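Stacked bowls on felt: how to stop marks and sticking?
Kitchen and Tableware > Storage

Posted by darnbridge_flat2

I keep a large light blue bowl on a felt-type liner, with a smaller pale one stored inside it. The liner is from Brison, the bowls came from a market in Dutstead.

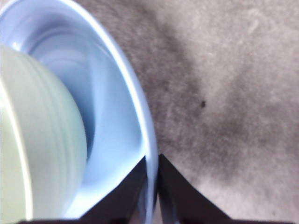 Small piece inside the blue bowl, on the liner.

Two problems. The inner piece leaves faint grey lines on the glaze, and the liner sheds. Would a separator between the pieces help, and what thickness?

Posted by kilnshelf50

The grey lines are usually caused by an unglazed foot ring rubbing against the glaze. Turn the smaller piece over and run a finger round the base. If it feels rough, rub it down with wet 500 grit paper, then 3000 if you want it smooth – wear a mask and keep the paper wet. Rinse well afterwards.

For a separator, 2 mm felt is enough. Cut it a little wider than the foot. 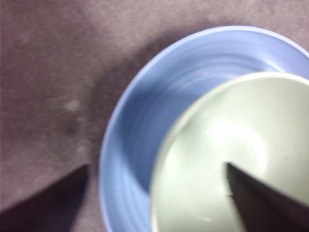

The lines themselves should come off with a mild cream cleaner and a soft cloth. Test a spot under the rim first. Pieces that lean will rub on the side wall too, so set the inner one level before you put it away.

Posted by Nijs_drawer_liners

Kitchen roll works just as well. For the shedding, use a lint roller. I do mine on a Saturday. No idea about the sandpaper, never tried it.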